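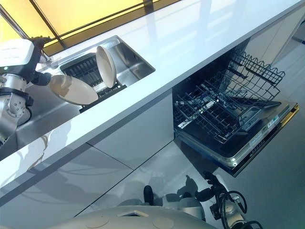 MEDIA RELEASE | HOME AND KITCHEN

Oltmont tells households to stop washing the dishes before they wash the dishes

Drendon, November: Homewares retailer Oltmont has taken the words "rinse thoroughly before loading" off every dish care card it sells or gives away, after a trial in 27 households left the company unable to defend them.

The new card is called Plates First and has been written with Laline, the tenants' advice service in Drendon. It is free from Oltmont's Bainbridge shop and from the Laline front desk. It runs to two sides. The old one ran to four and was, by the company's own admission, mostly read once and put in a drawer.

Oltmont sells dish racks, brushes, scrapers and plates. It does not sell dishwashers or detergent, and readers are entitled to ask why a company that makes money from dish racks is handing out advice on how to use the machine next to the sink. The short answer is that customers kept asking at the counter, and the staff kept giving them different answers.

What the trial did, and what it didn't

Each of the 27 households owned a dishwasher and had been rinsing plates under a running tap before loading. For 40 days they were asked to scrape only, load straight away, and write down anything that came out dirty. They were also asked to keep a rack in the sink for pieces they would sooner do by hand.

Most found no difference they could see in everyday plates and bowls. Two households did, and went back to rinsing. Both were running the machine every third day, so egg and porridge had plenty of time to set hard. The card now says so plainly: if the load is going to sit, use the machine's rinse cycle or give the worst pieces a quick wipe.

This was a small trial. There was no laboratory, the households judged their own plates, and some had newer machines than others. Oltmont is making no claim about litres saved or dollars off the water bill, and asks that none be put in its mouth. Figures of that sort turn up on a great deal of packaging and the company has had trouble finding out where many of them come from.

What the card says

Scrape plates into the compost or the bin. A silicone scraper is handy. So is a fork, or the crust of somebody's toast.

Open the dishwasher door all the way before picking up the first plate. Several households were working over a half-open door and dripping on the floor between the sink and the machine, then mopping up afterwards and blaming the dishes.

Load the bottom rack from the back. Face plates toward the spray and leave a gap between them. Deep, wide-rimmed plates need a wider gap than flat ones, and if they won't stand up in the slots without leaning on each other, take one out and do it by hand.

Stand hand-washed plates upright in a rack. Stacked flat on a tea towel, they trap water underneath and the towel ends up doing very little.

Check the filter. A good many complaints about "bad detergent" in the trial ended when somebody cleaned the filter for the first time since moving in.

The rack in the sink

The part of the card that caused the most argument inside the company was the dish rack. One side held that a household with a dishwasher has no need of one. The other pointed out that nearly every household in the trial was using one anyway, for good knives, wooden spoons, or the plates left over when the machine was full.

The card comes down in favour of a rack, with conditions. It should fit inside the basin, so that drips go down the drain and the bench stays clear. Measure the basin at the bottom before buying, as many are narrower there than at the top. Slats set close together will hold plates well and bowls badly. Anyone who washes mostly bowls should look for wider spacing, and Oltmont's own close-slatted rack will now be labelled "plates" on the shelf to save people bringing it back.

A rack also needs washing. Take it out of the sink once a week and scrub the feet, where the grime collects. The company had described its racks as "low maintenance" for years. That wording has gone too.

Claims the company has dropped

Along with the rinsing advice, Oltmont has removed the following from its labels and shelf signs: "hygienic design," which staff could not explain; "professional grade," since no professional kitchen had been asked; and "fits all sinks," which was untrue.

The colour names stay. Customers who dislike buying a cream plate called Oatmeal are free to call it cream.

Sunday drop-in

Laline will hold a drop-in session on dishwashers in rental homes on Sunday at 2 in its ground-floor kitchen in Drendon. It will cover filters, salt, smells, and who pays for the repair when a machine stops draining. That last question has a different answer depending on the lease, so bring yours along. There is no charge, nothing will be on sale and there will be no demonstration of products. Tea is provided. The cups will need to be washed.

Availability

The Plates First card can be picked up at Oltmont, Bainbridge, during shop hours, or at Laline. A large-print version is available at both. Copies of the old card can be put in the recycling.

Households that have tried the scrape-only method and had poor results are asked to tell the Bainbridge shop what was on the plate, how long it sat and how old the machine is. The card will be revised if enough of them say it's wrong.

Media enquiries: Oltmont communications desk, Bainbridge. A summary of the household trial, including the comments from the two homes that went back to rinsing, will be sent on request.

ENDS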